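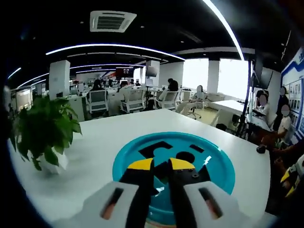 Porora welcomed visitors to its automation open day on 2025-10-25. This thread records the main points for members and partner organisations who were unable to attend. (1/11)

---

The program was held in our open-plan office during an ordinary working day, and staff remained at their desks throughout. We thank them for their patience with the additional foot traffic. (2/11)

---

A total of 235 people registered. Visitors were received in groups of no more than 27, and each group was given 30 minutes at the demonstration table before moving on to the project display. (3/11)

---

The demonstration concerned hand-held grippers. An operator holds the tool directly and guides its two fingers to an object, and the recorded movements are later used in training a robot arm. Visitors were invited to try the tool for themselves. (4/11)

---

The practice set was kept deliberately modest: a round teal plate with a raised rim and a few plain black shapes, among them a circle and a small rectangle. The black fingers of the gripper end in bright yellow tips, which helps a new operator judge where the two faces will meet. (5/11)

---

Gifty Nutsugah, who coordinated the program, asked each visitor to bring the tips over the centre of the plate and pause before attempting a grasp. Most first attempts are made too quickly, and the pause gives the operator time to correct the angle of the wrist. (6/11)

---

Several visitors asked whether small, flat pieces are harder to handle than larger household items. They are. A low object leaves the fingers very little to close on, and the rim of a plate limits the angle of approach. We regard this as useful practice for operators. (7/11)

---

Questions were also received about employment. Our position is unchanged from the statement issued in September: the work under way at Porora is research, and any partner considering its use in a workplace is expected to consult staff before a trial begins. (8/11)

---

Representatives of Stodunar and Cifuentes attended the morning session and spoke with our team about sorting tasks in small warehouses. Wutitz sent written questions, to which a reply will be provided directly. (9/11)

---

Visitors who left a feedback card will receive a written response by email. Those who did not may still send comments through the contact form on our website. Please include your group number if you have it. (10/11)

---

Schools and community organisations wishing to arrange a separate visit should write to the program office, attention Gifty Nutsugah. Requests should state the size of the group and any access requirements. (11/11)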